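Measuring shoreline change from repeat drone flights

Surveying a beach from the air is only useful for change detection if every flight is done the same way. The procedure below was written for the stretch of coast at Merka, where a cliff fall in winter left a fan of loose rock across the upper beach, but it applies to any open shore of similar length. It assumes you already hold the permissions needed to fly and have a drone with a fixed-focus or lockable camera.

What you need

A drone able to fly a saved route
Nine ground targets, black and white, at least 40 cm across
A GNSS receiver with correction service, or a total station
Tide tables for the nearest port
Photogrammetry software (the menu names below are from Govulik; other packages use similar terms)
A GIS program for the final comparison

1. Choose the tide

Fly at low water or within an hour after it. Write down the predicted height and use the same height, within 20 cm, for every later survey. A gently sloping beach can appear to gain or lose several metres of width from the tide alone. Spring tides expose more of the lower beach but limit the number of suitable days to a few each month.

Avoid flying the day after a storm unless the storm is the subject of the survey. Swell raises the waterline well above the predicted level and leaves foam that the software cannot match from one photo to the next.

2. Set out the ground targets

Place the targets along two lines, one near the foot of the cliff or dune and one on the firm sand above the waterline. Put one target near each end of the survey area. Do not place them all in a straight line, or the model may tilt about that line.

Measure the centre of each target twice, at the start and at the end of the session. If the two readings differ by more than 3 cm, the target has moved or the receiver has lost its fix, and the point should be left out. At Merka, two of the upper targets are replaced by painted marks on bedrock, which saves setting up time and gives a check between surveys.

Name the targets in the order you walk them and keep those names in all later surveys.

3. Plan the route

Set forward overlap to 80 per cent and side overlap to 70 per cent. Fly lines parallel to the shore. Extend the route past the ends of the area by two photo widths, as the edges of the model are always the weakest part.

Flying height sets the ground resolution. At 60 m most small cameras resolve 2 cm or better, which is enough for boulders and berm crests. If there is a cliff, add a second route with the camera tilted to 30 degrees off vertical. The first Merka survey used 632 photos, of which the tilted route made up a little under a third. 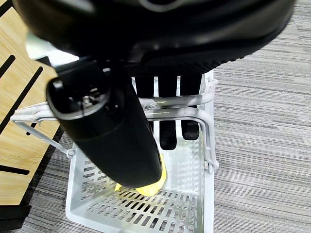 Lock the exposure before take-off. Wet sand, dry sand and surf differ greatly in brightness, and automatic exposure will shift from line to line. Set the shutter to 1/1000 or faster and let the ISO rise if the light is poor. Focus on the ground at working height, then switch to manual.

4. Build the model

Load the photos and delete any taken during take-off and landing. Run Align at the High setting. Import the target coordinates, mark each target in at least six photos, and untick two of them so that they act as check points. Run Optimise.

Look at the error on the check points, not the control points. A vertical error below 5 cm is acceptable for a shoreline survey. If it is higher, review the marks first; a single target placed under the wrong name is the usual cause.

Mask the sea before building the dense cloud. Moving water produces false points above and below the true surface, and these will end up in the elevation model as pits and spikes.

Export two files: an elevation model at 5 cm and an orthophoto at 2 cm. Use the same coordinate system and the same vertical datum each time.

5. Extract the shoreline

Do not trace the edge of the water. Choose a fixed height, such as mean high water, and draw it as a contour from the elevation model. In the GIS:

Load the elevation model.
Run the contour tool with a single level.
Delete closed loops shorter than 10 m, which are mostly boulders.
Smooth the line once, with a tolerance of 0.5 m.
Save it with the survey month in the file name.

6. Compare surveys

Draw a baseline inland of the beach and cast transects from it every 10 m. Record where each transect crosses each shoreline. The difference between two crossings is the change in beach width at that point. Treat anything smaller than 0.3 m as no change.

For volume, subtract the earlier elevation model from the later one and clip the result to the area covered by both. Cells that differ by less than 10 cm should be set to zero before summing.

Plot the results at 1:2000 for the whole beach and 1:1000 for the rock fan. Keep the colour scale fixed from one survey to the next.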